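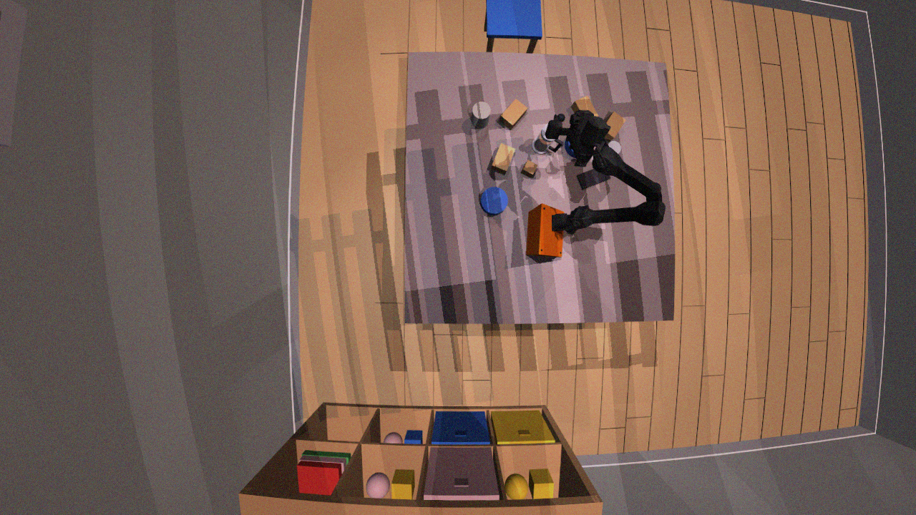

Skasgate Community Library: Meeting Room and Study Space Hire
Frequently Asked Questions

Who may book a room?
Any resident or ratepayer holding a current Skasgate library card may book. Incorporated associations and businesses must register for an organisation account before their first booking. Registration takes up to 5 working days.

Which rooms are available?
The Tavares Room and the Istutano Room may be booked by the public. The local history room is reserved for supervised access to the collection and is not available for hire.

How far in advance can I book?
Bookings open three months ahead. Regular hirers may apply each January for a recurring booking covering the calendar year. Recurring bookings are not carried over automatically.

Is there a charge?
Not-for-profit groups are entitled to 2 hours free of charge per week. Commercial hirers are charged the hourly rate set out in the current Schedule of Fees, a copy of which is held at the enquiries desk. GST is included.

How do I cancel?
Cancellations must be lodged through the Skidley booking portal or in writing to the Bookings Officer, Pao-chu Hsueh. Where less than one full working day's notice is given, the hire fee remains payable.

May we bring food and drink?
Cold food and covered drinks are permitted. Barbecues, portable stoves and urns are not. Hirers are asked to take their rubbish with them and return furniture to its original layout.

Can I collect the key after hours?
Yes, by prior arrangement. The person named on the booking must sign for the key and present photo identification. Lost keys are charged at replacement cost.

Do we need our own insurance?
Incorporated bodies and businesses must supply a certificate of currency for public liability cover. Casual hirers who are private individuals are covered under the library's policy, subject to its excess.

How do I make a complaint?
Complaints should be addressed to the Branch Manager, Barry Entwistle. Receipt will be acknowledged in writing.

Conditions of hire last revised 30/11/2019.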